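3.2 Layout of parts and workpiece at the bench

The first set of observations at the Wesham workshop dealt with how work was given out. The second, reported in this section, deals with how the bench was laid out before assembly began. Small-batch assembly of the kind carried out at Wesham depends on a supply of loose parts that reach the bench in retail packaging, and the workshop had no fixed rule on whether those parts should be moved into trays, left in their bags, or kept on a shelf behind the worker until called for. Earlier work on bench layout has mostly dealt with high-volume stations, where parts arrive in bins of a standard size. Less has been written on the low-volume bench, where the parts are few in kind, differ a good deal in shape, and may be used for one order only.

Three layouts were compared. In the tray layout, all parts were emptied into shallow open trays on the left of the bench. In the shelf layout, parts stayed in their bags on a wall shelf and were brought down one kind at a time. In the back-edge layout, the bags were placed in a single row against the wall at the rear of the bench, and the workpiece was placed near the middle with clear surface on either side of it. The same bench and the same height setting were used throughout. The full plan of sessions was agreed with the workshop on 06/09/2024 and was not changed afterward.

Workers were given no instruction on the order of the bags within the row. It was left to each worker to decide which kinds of part should stand next to each other, and the order chosen was noted at the start of the session. Bags were to be left in clear view, and no paper labels were added. This last condition was set at the request of the workshop, where labels had been tried before and had been given up after they were found to fall behind changes in stock.

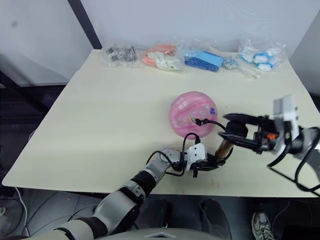 Figure 6. Back-edge layout at the Wesham bench.

Visibility of the contents was the main ground on which the back-edge layout had been put forward. A worker who can tell one kind of part from another without handling the bag does not need a label, and the time spent in search should fall. The conditions for this were largely met in the layout shown in Figure 6, where the bags are clear and the flat blue pieces, the pink and off-white items and the dark grey and black pieces can be told apart by color alone. The case is weaker for parts that are close in color. White occurs in more than one bag of the row, and here the worker must go by shape: the thin white sticks or tubes lie in a long bag, while the white pieces with blue trim are held in the largest bag, at the right. The long bag also reaches farther forward than its neighbors and takes up part of the surface that the layout was meant to keep free. Similar cases were recorded at Koskela, where long parts were in the end stored across the back of the bench, parallel to the wall.

The position of the workpiece was treated as a separate matter. At Wesham the round pink container was kept near the middle of the bench in all three layouts, so that the distance from the worker to the workpiece would not differ between them. A round workpiece raises the further question of support. Workers were free to use a ring or a folded cloth, and most chose to use neither, on the ground that a support had to be moved each time the workpiece was turned. Where a cable was to be fitted, the cable was brought to the workpiece before any of the small parts were opened. This order of work was already the habit at Wesham and was kept for all sessions.

3.2.1 Results

Across the 14 sessions held with the back-edge layout, search was shorter than with the shelf layout and close to that found with the trays. The difference between the back-edge layout and the trays was small enough that no claim is made for either on this ground. The two differed more clearly in clearing up. Parts emptied into trays had to be sorted and returned to their bags at the end of the session, and a number of very small fasteners were lost in the course of this work. With the back-edge layout, only the parts taken out and left unused had to be returned.

Reach was a concern in the early sessions. The rear of the bench lies at the limit of easy reach for shorter workers, and two of them asked that the row be brought forward by 300 mm. This was allowed in a trial session and then withdrawn - the bags stood so near the workpiece that they were pushed aside during assembly and the row lost its order. A shallower bench would be the better answer, and one has since been ordered for the Mollisum site.

The order of the bags settled quickly. By the third session most workers had placed the parts used first at the left and the parts used last at the right, and they kept to that order even when an order from Walthorpe called for a different sequence of assembly. Raimo Manninen, who supervised the bench during the June sessions, reported that workers spoke of parts by their place in the row as often as by name. This was not foreseen in the plan and no measure of it was taken.

3.2.2 Limits of the comparison

The comparison was confined to orders with no more than 8 kinds of part. A longer row would run beyond the width that a seated worker can take in without turning, and it is likely that a second row, or a return to trays for some parts, would then be needed. Bags of very different sizes also remain a difficulty. A small bag beside a large and crumpled one is easily covered by it, and in several sessions a bag was reported as missing when it had only slipped behind its neighbor. Bag size was not controlled in the present work, as the packaging was that of the suppliers. It is taken up again in Section 4, together with the findings from Koskela.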